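4. Rules for sharing a table with the arm

Our project had two parts: teaching the Gimard arms to fold clothes, and writing a set of working rules that the next group could follow. This section covers the rules. The first draft was done in July and had 164 lines, far too long for anyone to read before a session.

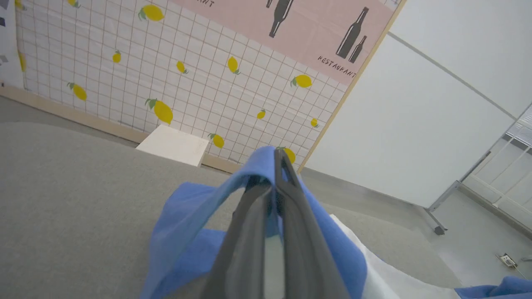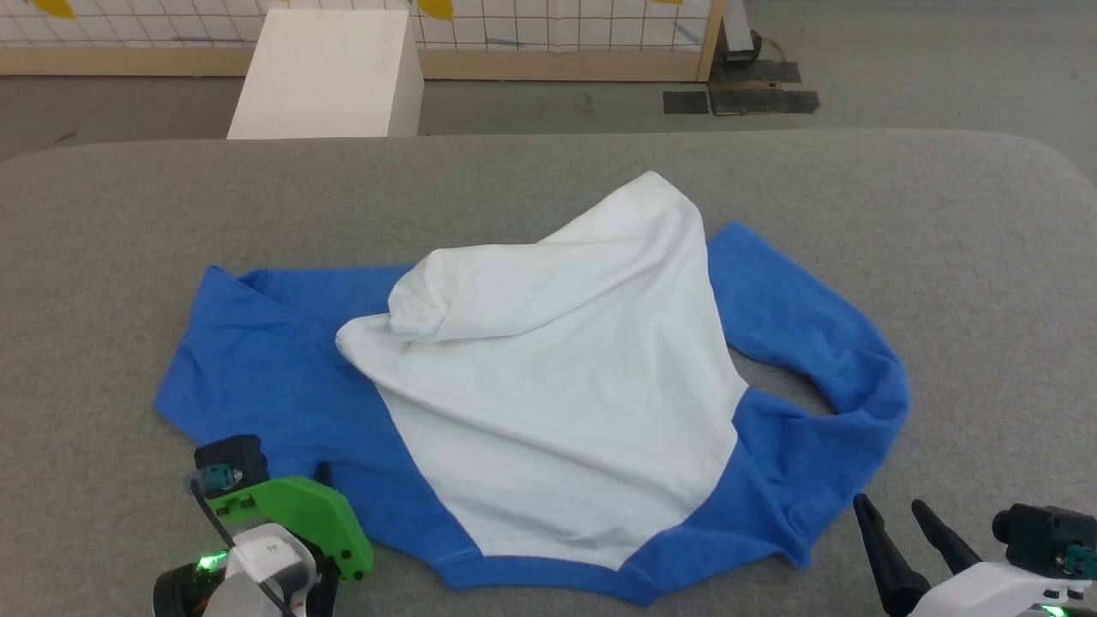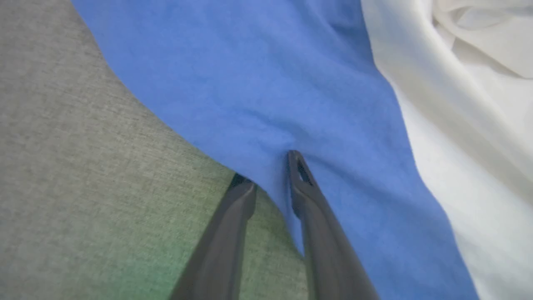
The short version fits on 2 pages. Rule one is that hands stay off the table while the motors have power, even to straighten a sleeve. Rule two is about cloth. A rumpled start is allowed, like the blue and white shirt on the grey surface, but the operator must write down how it lay. Rule three sets the speed limit near a person at 60 mm per second — we took this from the Kurian lab handbook and did not test it ourselves.

We logged 1436 attempts under these rules. Most broken rules were small ones, such as a missing note or a log saved under the wrong name. The stop button rule was broken once, when it was left out of reach on the Risari bench. We have since added a line about checking it before power goes on.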